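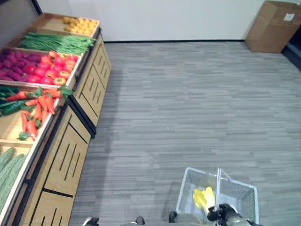 Essai de préhension, rayon légumes, panier en main.

Mise à jour : 14 octobre 2023

Le kit Revar coûtait 552 euros par mois. Georgiou relut la clause 2 : restitution sous préavis, données effacées. À Irmont, le bras tenait le panier depuis 176 secondes.
« Commande suivante ? » afficha la console.
Georgiou tapa : carottes. Puis il signa la prolongation.

Commentaires
Brudar : Et l'effacement ?
Sokol : Clause 2, justement.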